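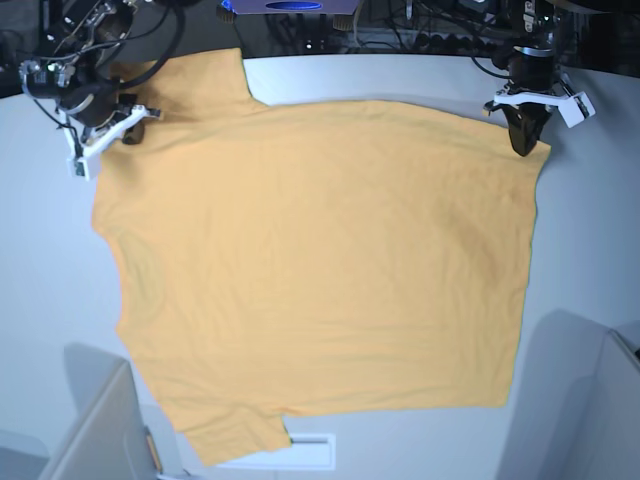 Grakside short-sleeved T-shirt, mustard: review

By Harsh Shukla
31 July 2021

Print this page | E-mail this page

Grakside sells its basic T-shirt in several colours, and the mustard is the one that tends to sell out. I bought mine at the full price of £18 and have now worn and washed it for a whole season. I already own T-shirts from Erkeo and Fuvex in similar weights, so most of the comparisons are with those.

The colour changes a good deal with the light. Under a bright lamp it looks close to lemon, and in the shade of a crease it goes to a much deeper gold. On the Grakside website it is shown as a flat brownish mustard. Anyone who wants that exact shade should see the shirt in a shop before paying for it. I like it well enough, but it goes with fewer things than I had expected, and I mostly wear it with navy trousers.

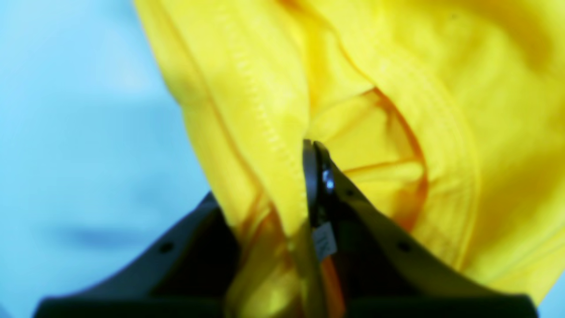

Creasing is the main weakness. The cloth is soft to the touch and comfortable on a warm day, but if you bunch it up in a basket or a bag it keeps the marks. Shaking it out and laying it flat on a table takes care of the worst of them. The gentler ripples across the body stay until you iron it. A medium iron with a little steam is enough, and I do the body first and the sleeves afterwards. The Erkeo shirt needs less attention, though the cloth is stiffer and I find it hot to wear.

Fit is true to the size chart across the chest. The length is generous. I am 175 cm tall and the medium reaches well below my belt, so shorter buyers may want to try a small. The sleeves are cut a little wide, which suits me, and they have not twisted. The neckline has kept its shape so far. On my Fuvex shirt it had gone slack by October of the year I bought it.

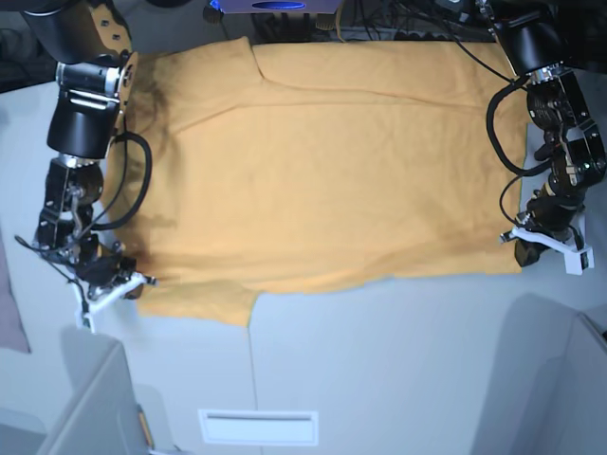 Folding is easy enough once the sleeves are out straight. Smooth the body from the neck down to the hem, bring the sides in and fold it in half, then in half again. It takes up little room in a drawer. If it is folded while any of the body is still rucked up, the crease will be there the next morning.

The stitching has lasted. I found 2 loose threads when the shirt was new, trimmed them both, and have seen none since. The hem still lies fairly flat after washing at 30 degrees, with a slight wave in places that goes under the iron. 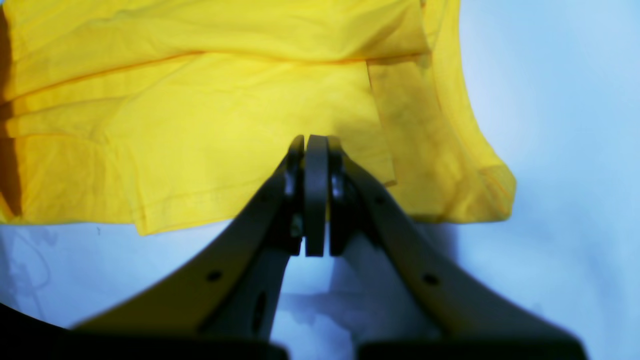
Yellow cotton with the stitched hem showing.

Agarwal makes a similar shirt for £19, in a slightly heavier cloth, and I would pick that one for winter layering. For summer I would buy the Grakside again, in a colour I could match more easily.

We use cookies to improve your visit. By continuing to use this site you agree to our cookie policy. Accept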